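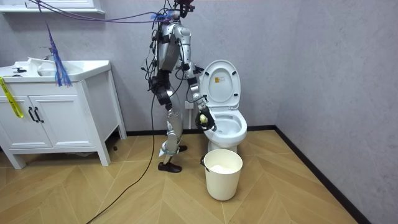

Small bathroom, white vanity on one side, white toilet on the other.

**1/13** Thread on silent toilet leaks, and how to find one with a water meter and food coloring. Our November bill in the Gundham building came in about 2,000 gallons over the month before. Same tenants, no irrigation, no visible water anywhere.

**2/13** A leak inside a toilet leaves no puddle. Water goes from tank to bowl, over the trap, and down the drain. The fill valve tops off the tank. If the leak is slow enough, the valve opens only briefly and you may never hear it.

**3/13** Start at the meter. Most have a small low-flow indicator, usually a triangle or star, that turns at very low rates. Shut off every fixture and appliance, including the ice maker. If the indicator still moves, water is going somewhere.

**4/13** Ours moved in short bursts with long pauses. A pinhole in a supply line gives steady movement. Bursts usually mean a valve cycling, so a toilet, a softener, or a humidifier. We have no softener and no humidifier.

**5/13** For an overnight figure, photograph the meter before bed and again in the morning. I left it for nine hours with everything off. Write down the last digits by hand as well - glare on the meter lens ruined my first attempt.

**6/13** Next, the dye test. Lift the tank lid, put a few drops of food coloring in the tank, don't flush. Wait half an hour. Color in the bowl means water is getting past the flapper or the flush valve seat. Remove any drop-in cleaning tablet a day ahead or you will be reading the tablet.

**7/13** A clean bowl doesn't clear the toilet. Look at the overflow tube. If the water level sits at the top of the tube, the fill valve isn't shutting off and the excess is running down the tube. The waterline should be an inch or so below the rim of the tube, or at the mark on the tank wall if there is one.

**8/13** Two toilets in the building failed, for different reasons. One had a stiff flapper that no longer sat flat. The other had a good flapper and a chain with too much slack, long enough to get caught under the edge on closing. Half an inch of slack is plenty.

**9/13** Before buying a flapper, measure the drain opening at the bottom of the tank. Common sizes are 2-inch and 3-inch, and the wrong one will seem to fit. "Universal" on the package refers to the mounting ears more than to anything else. I bought a Fogh in the wrong size and went back to the store.

**10/13** Wipe the seat before fitting the new part. Run a fingertip around the rim and feel for scale or a nick. Scale comes off with a nylon pad and vinegar. A nick won't, and a new flapper on a nicked seat will leak at the same rate as the old one. Don't use a wire brush on plastic.

**11/13** Gaëtan Baudry, who does the plumbing for our building, adds one thing I had skipped: mark the tank waterline in pencil, close the supply stop, wait an hour. A drop that ends at the top of the overflow tube points to the refill side. A drop that keeps going points to the flapper, the seat, or the tank bolts.

**12/13** If the supply stop hasn't been turned in years, turn it gently and have a towel ready. Old multi-turn stops often weep at the packing nut afterward. A slight snugging of the nut usually fixes it. If the handle won't move, leave it alone and use the main.

**13/13** Last step is the utility. Kullo Water has a one-time leak adjustment and wants receipts for parts plus a meter reading taken after the repair. Other utilities have their own forms and deadlines, so check before throwing out the packaging. Mine is filed and pending.

**Reply to own thread:** Several questions about leak sensors. The puck type that sits on the floor won't catch any of this, as the floor stays dry. You would need a flow sensor on the supply line, and some of those ignore flow below a set threshold. Check the minimum detectable flow in the data sheet.

**Reply to own thread:** Correction from Séverine Leclerc on 6/13: use a dark color. Yellow is close to useless in a white bowl under warm light. Blue or green. Flush soon after the test, as the dye can leave a ring if it sits overnight.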